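Venlow Clothing Swap: Frequently Asked Questions

Last updated 2026-01-11

These are the questions we get most often from people bringing clothes to the Venlow swap, with a long section on folding, since that is what most of the email is about. If your question isn't covered, write to Corinne Holloway through the contact form.

General

What is the Venlow swap?
People bring clean clothing they no longer wear and take home clothing they will. No money changes hands. We run one swap in April and one in the fall, both at the Cosby Street hall.

Do I have to bring something to take something?
No. If you do bring clothes, you get in with the first group. Everyone else is let in 10 minutes later.

Is there a limit on how much I can bring?
Two grocery bags per person. Please don't bring garbage bags full of clothes. They take too long to sort and most of what is in them ends up creased.

What do you accept?
T-shirts, sweatshirts, sweaters, jeans, skirts, dresses, light jackets and children's clothes in all sizes. We do not take underwear, socks, swimwear, shoes or anything with a strong smell. Small flaws are fine if you pin a note to the spot. Holes and broken zippers go to the mending pile, which Yanling Dai looks after.

Do things need to be washed first?
Yes, washed and completely dry. Damp cotton in a closed bag will smell by the next morning, and it passes the smell on to everything else in the bag.

Do I have to fold my clothes before I bring them?
We ask you to. Folded shirts can go straight onto the tables by size. Unfolded ones go to the back to be done by whoever is free, and they may not get out on the floor until the second hour. 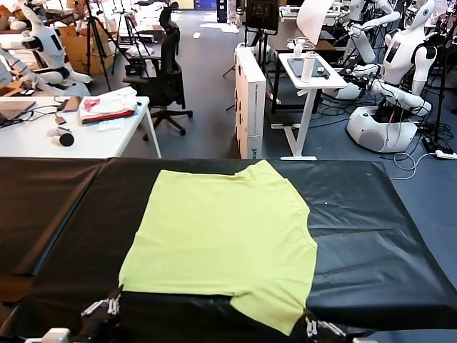

FOLDING T-SHIRTS

Where should I fold?
Any flat surface bigger than the shirt. A dining table or a desk works, and so does a made bed, though a soft mattress makes it harder to get a straight edge. A plain dark covering is good under light or bright colors. A lime-green tee on black plastic sheeting, for instance, is easy to see all the way around, so you notice right away when one side is lopsided. Plastic is also simple to wipe clean. The drawback is that thin, slick fabrics slide on it.

Which way should the shirt face?
For our tables, the front of the shirt should be showing when you finish, so start with the front down. Put the collar at the far side of the table and the hem nearest you. If you are used to doing it the other way around, that's fine, as long as the print or the front of the neckline ends up on top.

One side keeps ending up folded under. How do I fix it?
This is common when a shirt comes out of a basket and gets dropped on the table. Don't tug on the hem, which only drags the whole shirt toward you. Hold the shirt down lightly at the middle with one hand. Slide the other hand under the tucked side, find the sleeve, and draw it out until it matches the sleeve on the opposite side. Then check the side seams.

What if a corner of the hem hangs down or gets pulled out of line?
Lift the corner and lay it back level with the other one before you make any folds. If you leave it, the extra cloth will stick out of the bottom of the folded shirt. On a small table, move the whole shirt back toward the collar end so there is room for the hem.

The collar won't lie flat.
Ribbed collars are thicker than the body of the shirt and often stand up a little. Press the collar down with your palm and smooth outward to each shoulder. It does not need to be perfectly flat. A stretched collar will never sit right, so don't spend time on it.

Do I need to iron out wrinkles?
No. Soft creases near the collar or along the sleeve seam can be smoothed by hand. Start at the middle and work out to the edges. Hard creases from a dryer usually come out if the shirt is hung up in the bathroom while someone showers.

What is the fold you use?
With the shirt face down, bring one side in toward the center, so the edge runs straight from the shoulder to the hem. Turn the sleeve back on itself so it stays inside that edge. Do the same on the other side. Fold the hem up to just below the collar, then fold in half once more. Turn it over.

Does it matter if my folds are a different size from everyone else's?
Not much. Stacks look better when they match, but we would take an uneven fold over no fold. Children's shirts can skip the last step.

What about long sleeves?
Same method. After bringing the side in, fold the sleeve straight down along the body so it lies on top. Hoods get folded down onto the back before you start on the hem.

Stacking and Packing

How high can I stack folded shirts?
Keep it low enough that you can carry the stack with both hands without it leaning. Heavy sweatshirts go at the bottom. Put the folded edge facing out so that people can lift one shirt without opening the ones under it.

Should I sort by color or by size?
By size. Write the size on a strip of masking tape and put it on the bag. We tried sorting by color at the Immont swap, and people had to go through every pile to find anything that fit.

Will lint or specks show on dark clothes?
They will if the table hasn't been wiped. Go over it with a damp cloth, let it dry, and do your dark clothes before any towels or fleece.

After the Swap

What happens to what is left?
Wearable clothing goes to the Lumbantobing thrift store. At the last swap that came to 67 bags. Stained cotton gets cut up for rags.

Can I get my things back if no one takes them?
Only if you ask before closing. Once the leftovers are bagged we can't go through them.

Can I help fold on the day?
Yes. Come to the side door when setup begins and ask for Yanling. No experience is needed, and you can leave whenever you have to.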